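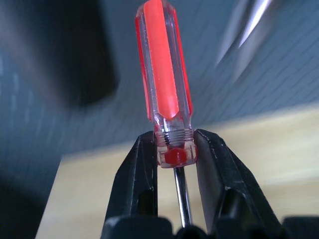
druva_bench
Our cell picks up the screwdriver by the collar, between two black fingers. After 1,983 cycles the handle starts to turn a little in the grip when the arm moves fast. I cleaned the fingers with alcohol and it helped for one shift only. Should I raise the force or change the fingers?

Holub
Do not raise the force yet. Look at the inner edges first. If they are polished, you only press plastic against plastic harder and the handle cracks.

tesix14
I disagree with Holub. We went up 2 steps in force and ran like this since October with no crack. New fingers cost us three weeks of waiting.

Holub
Your handles are rubber, tesix. His is clear plastic, and I see scratches near the collar already.

druva_bench
The scratches are old, the tool came to us like this. Charito Layug on my shift wants to glue thin rubber on the contact edges. Is it safe?

a_zamudio
Yes, but teach the grip position again after – the rubber changes where the fingers close. And check that the flats of the collar sit parallel to them.
Apolinar Zamudio, Prosance

tesix14
Rubber will peel off. Ours did after 14 days.

a_zamudio
Which glue?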